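Skollero Bimanual Bench: Set-up and Recording Guide
Section 4. Recording demonstrations for the two-stage grasp method

The two-stage method is the part of the Skollero project we're happiest with, and it's a lot of fun to run once the bench is ready. A single policy has to handle soft things (cloth, bags) as well as hard, shiny things like cutlery. Stage one picks an approach from the overhead and side views. Stage two takes over close in and works almost entirely from the wrist view. The July set of 2775 demonstrations was recorded with the steps below, and new sets should follow them closely so the results can be compared.

4.1 Before you start

1. Wipe down the tabletop with a dry cloth.
2. Check that both base mounts are tight on the front plate.
3. Trace each cable from gripper to base by hand. Every loop needs enough slack for the arm to reach the far corner of the table.
4. Switch on the left arm, then the right, and wait for the Skillberg console to list both.
5. Open each gripper fully and close it again from the console.

CAUTION: Keep hands and sleeves outside the enclosure whenever the console shows either arm as live. The elbows swing out wider than you'd expect.

4.2 Laying out the objects

6. Choose a layout card from the Mundcombe deck. Each card gives you a cloth item, one or more hard items, and a side of the table for each.
7. Place the cloth first. Fold it as the card says, but leave the natural wrinkles in. Ironed-flat cloth gave us beautiful demos and a policy that fell over the moment it met a real napkin!
8. Place the hard items on the other side. Crossed cutlery is allowed and encouraged.
9. Move both arms clear of the objects and save a still from the fixed camera.

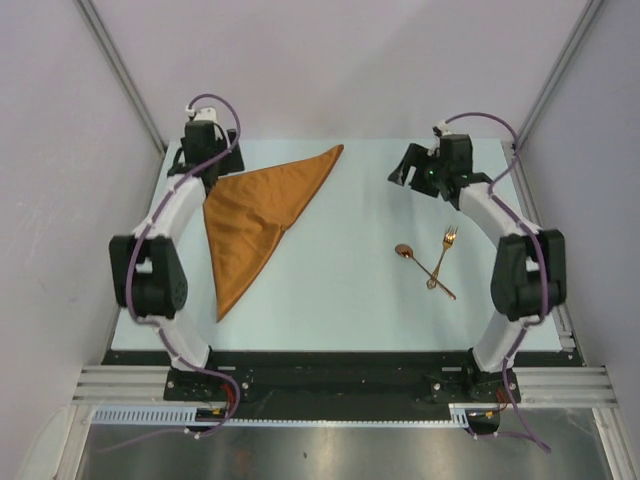 Sadowski adds that crossed pieces are worth the extra fuss, and would go further: do the crossed layouts early in a session, while the operator is fresh, and don't throw out a demo just because the first grasp slid off. Those recoveries taught the policy more than the clean runs did.

We've taken that advice on board. Keep a demo with a failed first grasp as long as the operator recovers without touching the objects by hand, and tag it "recovered" in the console.

4.3 Recording stage one

10. Press Record and wait for the tone.
11. Bring the chosen arm over the object at an easy, steady pace. The other arm can hold still or help, whichever the card asks for.
12. Stop when the fingertips are close to the grasp point, then press Mark. The mark tells the training code where stage one ends.

Note: Marks don't have to be perfect. We shifted them by up to 10 frames in a side test and the trained policy did nearly as well, which was a lovely surprise.

4.4 Recording stage two

13. Switch your eyes to the wrist view and leave them there. You're giving the policy an example of what to do with the picture it will really have.
14. Line up the fingertips with an edge, hem or fold. On bags, aim for the rim and take a single panel.
15. Close slowly, lift a little, hold for 2 seconds, and press Stop.
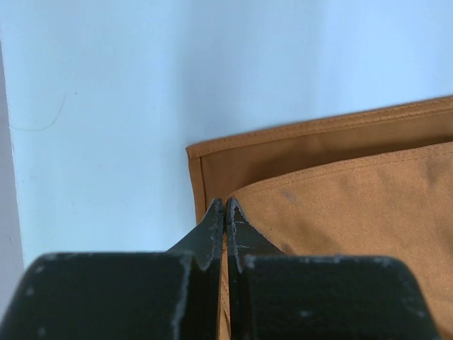 Figure 4-2. Wrist view, fingertips at the edge of a tan fabric bag.

CAUTION: Don't press the fingertips down hard into the tabletop to get under an edge. If the console shows a force warning, back off and come in again from the side.

Note: Worn fingertips are fine for recording as long as the tips still meet evenly. If you do swap a pair, start a new session folder. The wrist view changes with the fingers, and stage two notices.

4.5 Checking a session

16. Play back the first and last demos in full, using both views.
17. Confirm that every demo has a mark. Unmarked demos are skipped in training without a message.
18. Fill in the operator field and upload the folder.

If playback stutters, the wrist camera has likely dropped frames. See Section 7 for the cable test.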